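Vegetables, Bagged

My resolution for 2023 was to stop buying onions I already own. It lasted until the first grocery run, so now there is a system. Everything that needs cooking goes into one big zipper bag. Fruit gets the green basket, where I can see it and feel judged by it.

Jadwiga Nowicki says a bag that size is meant for sweaters. Jadwiga also keeps 3 kinds of lentils in unlabeled jars, so I'm taking that under advisement.
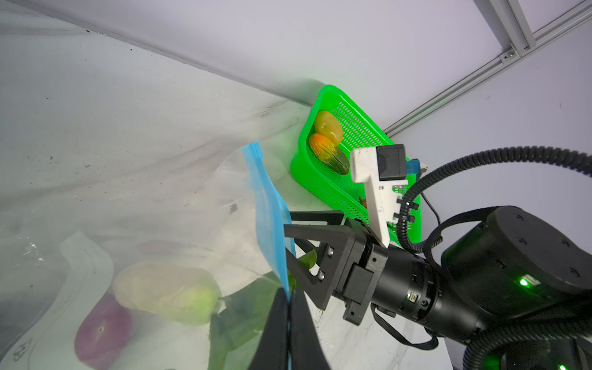

Red onion, greens and what I'm calling a gourd until corrected. Mangoes in the basket.

Soup on Thursday, if I remember where I put the lid.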